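Washing and looking after your gi at home

I have been training for more than 7 years and I still managed to turn a white gi a sort of dishwater pink last July, so take this as advice from someone who has made the mistakes already.

First thing - get it out of the bag. I used to leave mine zipped up until morning and then wonder why the car smelled. Now it goes over the shower rail the minute I get in, jacket and pants separately, sleeves pulled straight.

I wash at 30 degrees with half the powder it says on the box. My old Herex machine had a 40 setting that I used for a while, and my heavy jacket came out an inch shorter in the arms. Rosine Jacquet, who I drill with, swears by a cup of white vinegar in the rinse and she's right, it takes the sour smell out and doesn't leave one of its own. Skip the fabric softener! It coats the cotton and then the sweat just sits there.

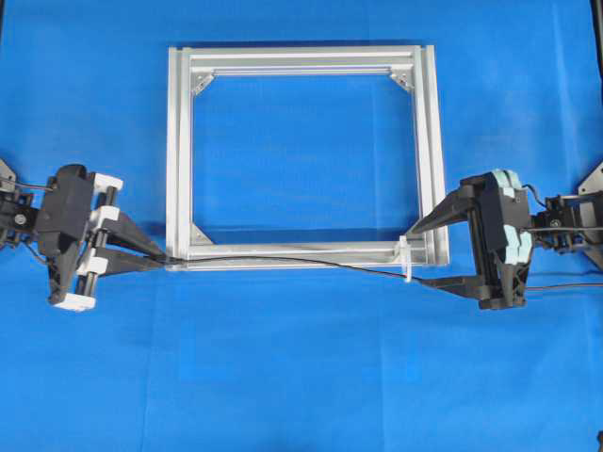

Silver aluminum frame on a blue cloth.

Drying is where people go wrong. No tumble dryer, not even on low, unless the jacket is too big and you want it smaller. I hang mine by the shoulders on a fat hanger (the thin wire ones leave little points) and turn it inside out halfway through so the collar gets some air. A thick collar can take all day.

For blood, cold water and plain soap straight away, rubbed in with your thumb. Hot water sets it. Old yellow marks under the arms need an overnight soak in oxygen bleach, and keep chlorine well away from it, it weakens the stitching.

Belts I wash by hand in cool water on their own. Yes, I know some of you never wash yours. Mine gets done every 6 weeks and then hung from the door handle with the ends even.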